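Jellden Street Bedroom: Watches and Bracelets

We cleared out the bedroom at the Fondside apartment in July, and the small things took longer than the closet. Most of the jewelry had been living in drawers and coat pockets.

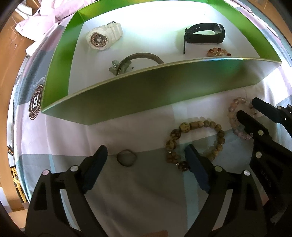

Bracelets tangle when they share a drawer, so everything gets sorted on the bed before it goes back. The white watch and the black smartwatch went in the green tray first. The stone bead bracelet on the plaid sheet needs new elastic.

Next gallery: Shoes and Belts (13 photos)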